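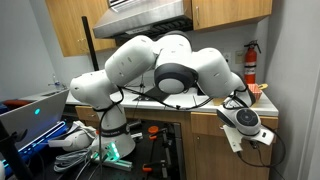
Light wood lower door, white countertop.

Home Forums New posts Members Search Log in

Kitchens and Cabinets > Finishing

Lower doors in light wood: oil or lacquer?

gwyeom
Hello everybody. My wife and I are choosing a kitchen from Skondside and everything is decided except the finish of the lower doors. The top will be white, the lower doors will be light wood, and we will have no upper cabinets, only a shelf. The seller offers the doors in two ways. The first is factory lacquer, matte, for 941 dollars for the set. The second is raw doors for 585 dollars, which we must finish ourselves with oil.

I like the raw doors because I can touch them in the showroom and they feel like wood. The lacquered ones feel a little like a plastic tray. But I read that oil becomes yellow, and next to a white top I am afraid it will be very visible. We have two small children and one of them wipes his hands on everything below one meter.

Which would you take? Please write also if you have lived with it for some years, not only if you installed it.
Gun-woo Yeom

pinegrove_ed
Lacquer. Pay the money and forget it. I have had oiled doors for six years and the one under the sink looks like it belongs to another kitchen. It is gray along the bottom edge where water runs down, and darker at the top where we pull it open. The others are fine, which makes it worse.

Marit_K
I disagree with Ed. The door under the sink is always the problem, with lacquer too. When lacquer breaks at the edge, the water goes under it and you get a white, cloudy line, and then small flakes. You can't repair this in one spot. You must sand the complete door, and if the factory used a hard lacquer you will sand for a whole weekend. With oil I take a gray pad, rub the bad place, put new oil, wipe, finished. I do the sink door in spring and the rest when I feel like it.

Ed, when did you oil yours the last time?

pinegrove_ed
Not since we moved in. But that is my point! Most people will not do it. Everybody says in the showroom that they will oil the doors every year.

gwyeom
Thank you both. I must admit that I am probably the person Ed describes. I have a bicycle chain that can confirm it.

What about the yellow color? This is the main worry of my wife.

tetteh_shop
I run the finishing side at Tetteh, so I have an interest, but we do both kinds and I don't sell to your area.

Yellow comes from two places. One part is the oil itself. Linseed oil yellows, and it yellows more in the dark than in the light, so the inside of the door can become darker than the outside. The other part is the wood. Light wood changes color with daylight under any clear finish, and the lacquer from the factory will not stop it. It only slows it down if it has a UV filter. So please don't buy the lacquer only for this reason.

If you want to keep it pale, ask for an oil with a small amount of white pigment. In the can it looks like thin milk. On the wood you almost can't see it, but it cancels the warm tone. Try it on the back of one door first and leave it for 15 days before you decide.

Marit_K
I used Troline with white pigment and I was satisfied. Two warnings. Stir it again every time you fill the brush, because the pigment sinks. And wipe the surplus very carefully in the corners of a framed door, otherwise you get chalky lines which you can't remove without a knife.

And the rags! Lay them flat outside until they are hard, or put them in water. An oily rag in a ball can catch fire alone. I write this every time and I will continue to write it.

hollis_b
What species is it? All this advice is a little in the air without that. Birch takes oil in spots, ash is easy, maple almost doesn't drink anything. "Light wood" can be many things, and some of the doors sold as wood are veneer. If it is thin veneer I would not plan on sanding it more than one time in its life.

gwyeom
Good question, and I am ashamed that I did not ask. The brochure says only "light wood front". I will call them tomorrow.

nbang
I am late for the main question but I can answer about the children. We have three and oiled doors in ash. Hands are no problem, they make the wood a bit shiny near the handles and I find it nice. Tomato sauce is no problem if you see it the same day. Felt pen is a problem. Black marks from a steel can that stood wet against the door, also a problem, I needed oxalic acid for that and the place became lighter than the rest for a whole summer.

I would spend the difference on good handles. With handles, people don't touch the wood, and then the finish is not so important. Doors without handles, where you pull on the upper edge, are the ones that look old first.
Nam-gil Bang, Flomstead

pinegrove_ed
That explains mine, no handles. I still say lacquer for a family that will not maintain it. I'm not saying it is prettier.

tetteh_shop
Handles, yes. Also seal the bottom edge and the edges around the hinge cups with the same care as the front. When a raw door is delivered, the person who oils it does the front three times and the bottom edge zero times, and the bottom edge is where the trouble starts. Five minutes more for each door.

gwyeom
I called Skondside. It is ash veneer, 0.9 mm, on a board core, with solid ash edges. They can deliver in June. The woman on the phone also said that I can mix: lacquer for the sink door and raw for the others. Is this a stupid idea?

Marit_K
I would not do it. They may match on the first day, but after one year they will be two colors, and the sink door is exactly in the middle of your kitchen.

hollis_b
Depends on the plan. If the sink door is alone at the end of a run, I don't think anybody would see it. In my own place the dishwasher front is from another maker and no guest has ever mentioned it. But side by side, Marit is right.

nbang
Side by side I would see it every day and it would make me crazy.

gwyeom
The sink is side by side with two others, so no mixing. We ordered the raw doors in May 2018, before the price changed, and handles in black. My wife has put the oiling of the sink door in her calendar for each spring, with my name next to it. I will send an update when the samples on the back of the first door are dry.

pinegrove_ed
Good luck. Set the alarm loud.

Marit_K
Don't forget the rags.

Page 1 of 1

Contact us | Forum rules | Copyright the forum owners, posts belong to their authors | Back to top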